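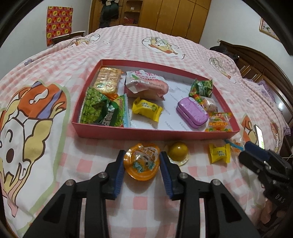

How many treats should go into one snack box?
As many as lie in a single layer with the lid still closing flat. For a shoebox-sized box that usually means a dozen or so small packets, and you can always start a second box!

Skokis Snack Boxes: read me first

Skokis is a collection of packing lists and notes for snack boxes, the kind you put together for a birthday, a sleepover or a cousin who has moved to the other side of the country. We love these things. Everything in the folder is free to use, copy and change to suit your own cupboard.

What's in the folder
- 500 packing lists, one per line, in plain text
- 74 longer notes on odd shapes (tins, tubes, jelly cups, buns in puffy wrappers)
- 2 label sheets, one in colour and one in grey for home printers

How the lists are written
Each list gives the box first, then the big things, then the fillers. Crackers and biscuits count as big. So do tins, and any bread or pastry. Twisted candies, gummies and little bags of peas are fillers, and they're brilliant at stopping a tin from sliding!

Our favourite box so far is a red cardboard one with a white liner that says FASHION over and over. It makes green pea packets and a purple tin look fantastic, and an orange jelly cup is a cheerful extra for the top. A bed is a great place to pack, by the way, with room to spread everything out and swap things until the colours please you.

Naming
Lists that start with G are from the Gastthorpe set (mostly savoury). Lists that start with C are from the Carrasco set, which leans sweet and has far more jelly in it. Dranow lists are the tiny ones, meant for a box that fits in a coat pocket.

Known gaps
Allergy notes are missing from 2 of the Carrasco lists, so read the packets yourself for those. Chocolate is hardly covered. We'd be thrilled to get some winter lists, plus anything with seaweed or dried plum.

Adding a list
Copy any existing line, change the contents and keep the order (box, big, fillers). Packet names can stay in whatever language is on the wrapper. Spelling is Canadian, so flavour and colour keep their u.

Last updated Thursday, October 5, 2023. The August lists are now in the main file.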